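# Section 4: Fitting the Kragh dining bench against a wall

Read this section through before you cut or drill. It covers the fixed wall bench only. The free-standing bench and the matching table are in their own booklets.
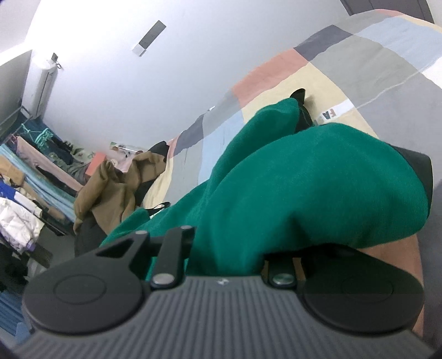

Signe Ladefoged wrote to us after fitting hers in a narrow kitchen in Clirkdale. She said the step she would have liked spelled out was which way the rear rail faces, as she had it on upside down and only noticed when the seat panels wouldn't sit level. Step 3 has been reworded to cover this.

## Before you start

The bench needs a straight run of wall and a level floor. Old houses rarely have either, so packers are included in the small bag. Move the table out of the room if you can.

You will need:

- a stud finder
- a long spirit level
- a drill and a pilot bit to suit the long screws
- a screwdriver
- a pencil and tape measure
- a second person for steps 5 and 6

**Caution:** Check for wiring and water pipes behind the wall. Kitchens and eat-in areas often have both running low down, right where the rail goes.

## Choosing the position

Decide where the table will stand first, then place the bench to suit it. Leave 60 cm of clear floor between the far side of the table and any cupboard or wall, or the chairs on that side won't pull out properly. If you have a heating vent at floor level, don't cover it. The Brumel end panel has a cut-out that can be ordered separately for this.

In a corner, fit the longer bench first and butt the shorter one up to it.

## Fitting

1. Mark the height of the rear rail on the wall at one end of the run. The measurement is printed on the rail itself, on the sticker.
2. Carry the mark along the wall with the level. Don't measure up from the floor at each stud, as any dip in the floor will end up in your seat.
3. Hold the rail to the line with the grooved edge up and the plain edge down. The sticker should read the right way up from where you are kneeling.
4. Find the studs, mark them on the rail and drill the pilot holes. Use 2 long screws at each stud. Leave them a half turn loose for now.
5. Stand the end panels in place and hook them over the rail. Have your helper hold them upright.
6. Fit the front rail between the end panels with the 4 bolts from the large bag. Finger tight only.
7. Check the level front to back and side to side. Slide packers under the end panels where needed.
8. Tighten the wall screws, then the bolts, working from the middle outward.
9. Drop the seat panels into the groove and lower the front edge. They should lie flat without pushing.

**Note:** If a panel rocks, don't plane it. Loosen the bolts, check the level again and add a packer at the low end.

**Note:** Plasterboard anchors are not suitable for the rear rail. Where a stud falls outside the rail, fix a timber batten to the studs first and screw the rail to that.

## Skirting boards

The end panels are notched for a low skirting. If yours is taller, cut the notch higher with a fine saw and seal the bare edge with paint or varnish the same day. Some owners take the skirting off along the bench and put it back across the front. Either way looks fine once the cushions are on.

## Cushions

Fatmont cushions have ties at the back corners. Loop these around the rear rail before you drop the seat panels in, or you will have to lift them out again. The covers unzip along the back edge. Wash them inside out in cold water and dry them on the line, out of strong sun if you want the colour to last.

## After fitting

Go over all bolts again after 2 weeks of normal use. Timber moves a little when it comes into a heated room, and the front rail is usually the first place to show it.

Spare packers and bolts can be ordered using the part list in Section 7.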